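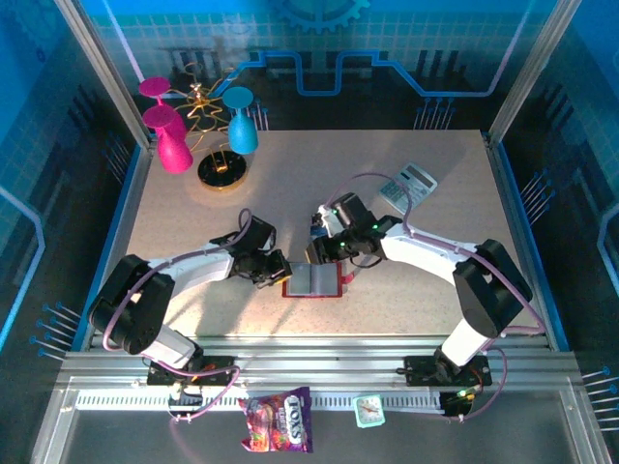 Too much water in the bottom of the boat, the cox kept saying, and could we please stop at the Tusgate dock and bail. We didn't stop. Should have. Came back heavy and slow and my left hand is a mess again, two blisters open, one on its way.

Up at 5, dark, cold enough for gloves nobody wears. November rowing, what was I thinking. Seat 6 today, not my seat. Rushed the slide the whole first piece, got yelled at, fixed it for maybe 20 strokes, lost it again.

Fundraiser stuff after. We're at 295 dollars from the bake table plus whatever Guerra gives us, they said they'd match but no check yet. Need to call them. Need to call Flandar too about the oars, they wanted the deposit last week and I forgot, totaly forgot. 11 people signed up for the erg relay. Want double that. Flyer still has the wrong start time on it, and I already printed a stack, ugh. Cross it out with a pen I guess.

Argument in the boathouse over what the money's for. Half want new oars, half want the trailer fixed before we drive it anywhere. I said trailer. The lights don't work on one side! Somebody said the oars are what people see. Ok but you can't see them if they're in a ditch.

Evening: erg, by myself, the old machine by the door that squeaks. Splits bad at first then ok. Quit at around 267 calories on the screen, legs gone. Ate standing up. Rice, eggs, the last of the soup.

Still have to wash the unisuit for the Tenia race. And tape, buy tape, the good kind. Hand is throbbing while I write this so stopping here. Alarm set for 5 agian.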